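Two grippers, one month later

In my last post I promised to write about the grippers when I had used them enough to have an opinion. It took longer than I planned, because in April we changed the controller and I had to repeat a part of the tests. Now I have the notes in front of me and I will try to put them in order.

For the readers who are new: I work with two arms on one table, and most of my tasks are things a person does at a desk without thinking. Until this spring I used the Undia gripper on both sides. Then we received a pair from Gostance, and the question was simple: do we keep the old ones or do we change?

On paper the two are close. Both have two fingers, both close in parallel, both take the same flange with a small adapter plate. The Undia closes faster. The Gostance has a better reading of the finger position, and it reports the motor current 300 times per second, so I can see the moment of contact quite well in the log. With the Undia I must guess this moment from the position only, and with soft objects my guess is often bad.

I ran 1,774 grasps in total, divided between the two models. Of these, 204 failed. I counted as failed every grasp where the object fell, turned in the fingers so much that the next step was impossible, or was never picked up at all. I know that other people count differently, and if you only look at dropped objects the numbers become much nicer. I prefer to be strict here.

What surprised me is how the failures were distributed. For boxes, cups and bottles there is almost no difference between the models. The difference comes with long objects that have a cable at one end. The cable pulls, the object turns a little, and the second arm arrives at a place where the object is not any more. I lost many evenings to this problem before I understood that I should hold the end with the cable first and let the other arm come after.
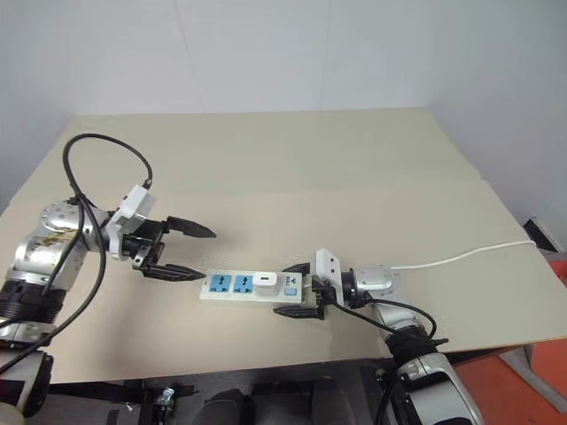 The order of the arms was therefore the biggest improvement, bigger than the change of gripper. I feel a bit foolish to write this after so much careful comparing, but it is what the log says. When the first arm holds the cable side, the object stays more or less where the planner believes it is, and the second arm can approach slowly with open fingers. I set the approach speed to a quarter of the normal one for the last few centimetres. It is boring to watch, but it works well with both models.

Then there is the matter of the force. The Undia has only three levels, and the middle one is already strong for thin plastic. The Gostance lets me choose a value, and I found a good one after two afternoons. If you use it for the first time, please start low. The default value in the driver is too high for household things and I have one cracked soap dish as proof.

About the cables of the grippers themselves I have a complaint for both makers. The connector is at the wrist, so the cable must make a big loop if you want the last joint to turn freely. Too short, and it pulls on the plug. Too long, and sooner or later it catches on something when the arm folds back. I tried cable ties, then Velcro, then a printed guide which broke. At the moment I simply limit the rotation of the last joint in software, and I look at the cable each morning before I start. If someone has a better solution, write it in the comments.

The controller I will discuss another time, but shortly: we moved from Debnath to Skastora. The Skastora box starts quicker and the two arms now share one clock, which I wanted for a long time. With the old one I had a small delay between left and right, and it made every handover look a little nervous. The documentation of the Skastora is poor, though. For the gripper port I had to try the settings one after the other until I received an answer.

So, which one do I keep? For now I keep Gostance on both sides. I thought for some days to have one of each, but then every program needs two sets of values and I know I will mix them up. The Undia pair goes in the drawer as a reserve. They are not bad grippers, and for pick and place of boxes I would choose them again for the speed.

Next I want to change the finger pads. The original ones have ridges and they hold hard plastic well, but on paper and thin cloth they leave marks. I ordered a sheet of silicone, 2 mm thick, and I will cut it myself - probably not very straight.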